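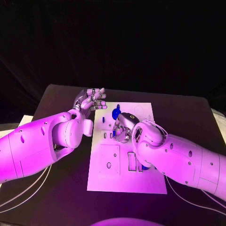
Allotment Site Warden (part-time), Plosside Allotments Association

We are looking for a new site warden to look after our plots, our paths and, if we are truthful, a fair number of our members as well. It is a paid part-time post of 14 hours a week, it is mostly outdoors, and it would suit somebody who likes growing things and doesn't mind being stopped for a chat every few yards on the way to the water trough.

A little about the site

Plosside is a hillside site on the eastern edge of Tulberg, with 100 plots laid out in terraces between the old railway cutting and Wieser Lane. The soil is heavy at the bottom and thin and stony at the top, and you will hear a great deal from both ends about which of them has it worse. The lower plots flood in a bad winter. The upper ones dry out by the middle of May, when there is a queue for the top tap most evenings and tempers can get a little short.

We have a hut with a kettle, a gas heater and a rather good noticeboard, a shop that opens on Sunday mornings for seed potatoes, canes, netting and bagged compost, a composting toilet (you will not be asked to empty it, we have a contractor for that, although you will be asked to ring them), and a small orchard of old apple and plum trees along the southern hedge. The orchard belongs to everybody and is pruned in winter by whoever turns up with a saw and knows what they are doing. We would love it if that included you, but it is by no means a condition.

Our plot holders are a mixed lot. Some have been here since before the terraces were rebuilt and could grow leeks in a biscuit tin. Others took on their first half plot this spring and are still finding out what couch grass is. There are families, shift workers from the Tornora bakery who come up at odd hours, two school groups, and a gardening club for people getting over illness who share the raised beds near the gate. They all pay the same rent per square yard and they all, we hope, get the same welcome.

What the job involves

The work changes a good deal with the seasons, so please take this as a general idea and not the last word.

In spring you will be walking the site with the plot map, noting which plots have been dug and which have not been touched since autumn, and writing to the people concerned. We like those letters to be kind. Very often there has been a new baby or a bad back, and a plot that looks abandoned in April can be full of beans by July if somebody has asked how things are going and offered to split it in half for a year. Only when that has been tried do we go on to the formal notice, and the secretary will deal with the formal notice itself.

You will also meet new members at the gate, show them their plot, hand over a key, and take them through the rules on bonfires, hosepipes, sheds and hens. (Yes to hens, no to cockerels. This has been voted on more than once and we would be grateful if you did not reopen it.)

In summer it is mostly water and paths. The troughs need checking, the ballcocks stick, and the main paths want strimming every fortnight or so. We have a petrol strimmer and a mower, both serviced this year, and we will pay for you to do the proper strimmer training if you have not done it already. You will not be expected to cut the paths between individual plots, which are for the plot holders on either side, whatever they may tell you.

Autumn brings the show, held in the big tent on the bottom field. You would be there to help put up trestles the day before and to keep the gate on the day. You will not be asked to judge anything, and for your own sake we advise you to decline if invited.

Winter is quieter. The water goes off at the first hard frost and the stopcock, which is under a slab behind the hut, needs two hands and some patience. There are hedges to lay, fences to mend, a delivery of woodchip to direct to the right place (please, not in front of the toilet again) and the waiting list to bring up to date.

Through the whole year there is a bit of paperwork. You will keep the plot map and the key register, log any accidents in the book, and write a short note for the monthly meeting. The note can be half a page. You are welcome at the meeting but need not come to every one, and if you do come the time counts towards your hours.

Who we are hoping to hear from

You should have grown vegetables or worked outdoors in some way, paid or not, for long enough to know what a year looks like. You should be comfortable on sloping and uneven ground in all weathers, and able to use hand tools safely. If there are parts of the physical work you could not do, do please still get in touch. We have shared jobs out differently before and are very willing to do it again.

More than anything we need someone who is patient and fair. Most disputes here are small ones: a hedge that shades somebody's onions, a borrowed barrow, a shed that has crept over its line. They matter a lot to the people in them, and the best wardens we have had listened to both sides, had a look, and then said plainly what they thought should happen.

It would be handy if you could use email and a simple spreadsheet. A driving licence is useful but not needed, as the 14 bus stops at the foot of Wieser Lane. We would be delighted to hear from people who speak languages other than English, as many of our members do.

You don't need to live in Tulberg, and you don't need to hold a plot with us. If you already hold one you are very welcome to apply, but you would have to step back from any decision to do with your own plot or your neighbours'.

Pay and conditions

The post pays 660 pounds a month before tax, the same every month, although the hours are spread unevenly through the year. You would work longer weeks from spring to early autumn and shorter ones in winter, and we agree the pattern with you at the start. One weekend morning a week is needed in the growing season. Otherwise the days are largely yours to choose.

There is paid holiday in proportion to your hours, boots and waterproofs are provided, and you may have a half plot free of rent for as long as you are in the post. The half plot in question is number 31, near the hut. It has a decent rhubarb bed, some elderly gooseberries and a good deal of bindweed, and we would not want you to be under any illusions about the bindweed.

There is a trial period of three months, during which one of our longer-standing members will walk round with you once a week, answer questions and introduce you to people. After that you will have a yearly sit-down with the chair and the secretary to talk about how things are going, what you need and what we could be doing better.

How to apply

Please write us a letter of no more than two pages, by hand or typed, telling us what you have grown or looked after, why you would like this job, and about one occasion when you helped two people sort out a disagreement. We don't need a CV, though you can add one if you have it ready. Give us the name of one person who knows you and your work and who would be happy to have a telephone call from us. We won't ring them until we have met you.

Letters can be put through the hut letterbox at the Wieser Lane gate or handed in at the shop on a Sunday. They should reach us by Thursday, November 2, 2023. We will reply to everyone, whether or not we are able to offer an interview.

Interviews will be held in the hut during the fortnight after that and will take the form of a walk round the site followed by a sit-down and a cup of tea, so do wear something warm and shoes you don't mind getting muddy. We will send the questions a few days ahead. If the slope, the cold or anything else would make that difficult, tell us in your letter and we will find a room in town.

If you would like to see the place first, the gate is open on Sunday mornings while the shop is trading. Just come in and say you are asking about the warden's job. Somebody will put the kettle on, and somebody else will very probably try to give you a marrow.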